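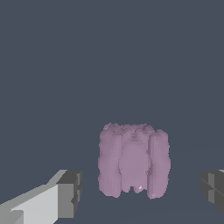

How to stop your page jumping about while it loads

Guides > Front end > Layout > Images and space

Last updated 10/3/25

You have started reading a recipe. You get as far as the onions, a picture arrives somewhere above you, and the onions are now two screens down. You scroll back and a banner arrives. By the time the page has settled you have ordered a takeaway.

The browser isn't being spiteful. It was handed a pile of things without being told how big any of them were, so it gave each one no height at all and apologised later. The cure is mostly a matter of telling it in advance. I did this for the Kolley site in January, one template at a time, and these are the steps in the order I wish I'd done them.

Step 1: Watch it happen slowly

Open your browser's developer tools, go to the network panel and pick one of the slow connection settings. Turn off the cache while you're there, or you will spend a happy afternoon testing files you already have. Reload and write down everything that moves. On the Kolley home page my list ran to 13 items, two of which were the same cookie notice arriving in instalments.

Step 2: Put the sizes back on your images

For years we were told to strip width and height out of the markup because they got in the way of flexible layouts. Put them back. Modern browsers use the two numbers to work out the shape of the image and hold a space for it before the file turns up.

Add width and height to every img, in plain numbers with no units. Then put this in your stylesheet:

img {
 max-width: 100%;
 height: auto;
}

The numbers need to be in the right proportion, so 1000 by 300 is fine for a wide banner even if it will never be shown at that size. If you leave out height: auto, a narrow screen will squash the banner into something like a passport photo. I know this from the Haverford staff page, which spent a lunch hour looking like a hall of mirrors.

Step 3: Reserve room for embeds

Videos and maps come in an iframe, and an iframe left alone has firm and rather old-fashioned ideas about its size. Wrap it or style it directly:

.embed {
 display: block;
 width: 100%;
 aspect-ratio: 16 / 9;
}

Change the ratio to suit. Square maps want 1 / 1.

Step 4: Deal with things that arrive late

Adverts, sign-up boxes and "related stories" panels are usually dropped in by a script. Give the container a min-height that matches the commonest version of whatever lands there:

.promo-slot {
 min-height: 300px;
}

Yes, you will sometimes have a gap. A gap is dull, but people can read round it. Notices that have to appear over the page should be fixed to the bottom of the window, where they can sulk without pushing the headline down.

Step 5: Calm the fonts

If your web font is wider than the fallback, every paragraph will re-wrap when it loads. Choose a fallback of similar width, then nudge it with size-adjust in an @font-face rule. For Rirno's body text I ended up at 111% – found by trying numbers until the lines broke in the same places, a method I can't defend but would use again.

Step 6: Check your animations

Animating top, margin or height makes the neighbours move too. Use transform instead:

.card:hover {
 transform: translateY(-4px);
}

The card lifts and everything else stays put.

Step 7: Go back to step 1

Reload on the slow connection with your list beside you and cross things off. Try a narrow window as well as a wide one. The Kallis product pages behaved perfectly on my monitor and leapt about like a trout on a phone, all down to one menu that wrapped on to a second line once its icons had loaded. Fixed-width boxes for the icons sorted it out.

Contact | © Front end guides | Back to top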